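Funmilayo Uzor
Oct 28, 2023

Budget thread! We're planning next year's gear for the home-helper robot project and I have been in spreadsheets since breakfast. Very happy about it.

First rule I set for us: nothing gets bought until the task has been run in the simulated bedroom. Rendering a room costs us electricity. Shipping an arm back costs a lot more than that. 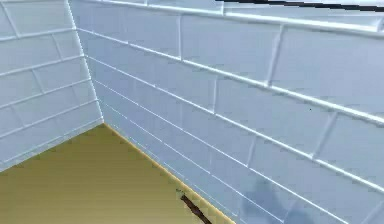 PLANNING / EQUIPMENT

I started with the boring line, walls and floor. White brick-pattern tile over a yellow floor in the sim, so the real test room gets something close. Ovdale quoted 236 square feet of tile and I nearly fell over at the total. We're doing two walls. Two is plenty!

Next line is props, my favorite. I put down $150 for the whole bedroom set, most of it secondhand. Bedding, a pillow, a racket, mugs, a few books. Please send me your thrift store tips, I mean it.

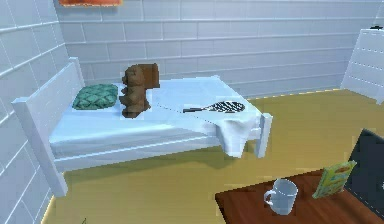 Bed side of the room, with the bear and the racket on the sheet.

Now the big one, the arm itself. It's between Brostia and Fledach. Brostia is cheaper up front, but the service plan is billed yearly and the spare fingers are extra. Fledach includes 2 sets of fingers and a 54-month warranty. I keep leaning Fledach, then I look at the number again.

Okonkwo (our reseller, lovely people) will hold both quotes until the end of November, so there's time to run more desk tasks first. Reach is what I want to settle. If the arm can't get across a desk this size, we need a rail, and a rail is a whole new row in the sheet.
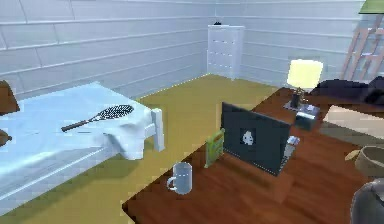

Desk side: laptop, glass mug, lamp at the back.

Also adding a row for shipping crates, which I forgot last year. If you've bought from either company, tell me how long delivery took! I'll post the full sheet once the rail question is settled.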